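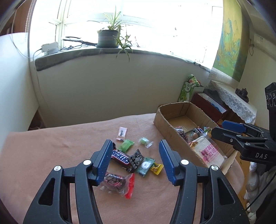 Ishbel Gunn wrote in to say that I was wrong about sugar and long walks, and that she has done the coast path twice on boiled sweets and tea with no trouble at all. Fair enough. I said in my January post that candy was a poor thing to carry on a long day out, and I got more mail about that one line than about the rest of the post put together. So I'm going back over it.

My own record is not very scientific. I keep a notebook for walks over 14 miles, and I write down what I ate, when I ate it, and how I felt in the last hour. I started it after a bad afternoon on the canal route, when I sat down on a lock gate and did not want to get up again. I'd had a big breakfast and then nothing until two o'clock. The notebook has been going for three years now and it is mostly boring. Cheese roll, fine. Cheese roll, fine. Banana, bruised, fine.

The candy entries are the ones where I get grumpy. What happens with me is that I eat one, feel better, and then put off the real food because I feel better. An hour later I'm slow and my hands are cold. I blamed the candy for that. Reading the pages again, I think the put-off sandwich did more of the damage. On the days when I ate lunch on time and had a few sweets in the afternoon, there is no complaint written down.

So Ishbel has a point. She also told me she eats porridge at six and stops for soup wherever there is soup, which she left out of her first message and which seems to me to be most of the story.

Kobe Willems and I tested this a little on the ridge last month. It's a long day with 366 meters of climbing before the first gate and not much shelter after it. We agreed to eat something every hour whether we wanted it or not. I had oat bars, half a roll at a time, and hard candy in the outside pocket. He had cold potatoes with salt in a plastic tub -- I had my doubts, but I tried two and I'd take them again. Neither of us had a bad patch. The wind was behind us the whole way back, so I would not read too much into it.

A few practical things I've settled on. Small things go in a hip pocket, because if I have to take the pack off I won't bother. Chocolate is for the cold months only. Anything wrapped needs somewhere for the wrappers to go, and I use an old bread bag folded into the lid of the pack. Twist wrappers are the worst for getting away from you in wind. I chased one across a field in front of a family having a picnic and I still think about it.

Gloves are the other problem. I can't open an oat bar with mine on, so I now snip the corners of the packets the night before. The bars dry out a bit by the afternoon. I don't mind.

On water, Els Verstraete asked how much I carry. Two bottles, and I fill up at the church tap if it's running. It was off in the frost and I had to knock at the farm.

Next one is the valley loop, if the footbridge is open again. The notice said it would be closed until the handrail was fixed, and the last I heard the handrail had arrived and was lying in the grass beside it. If it's still shut I'll do the reservoir instead and take potatoes.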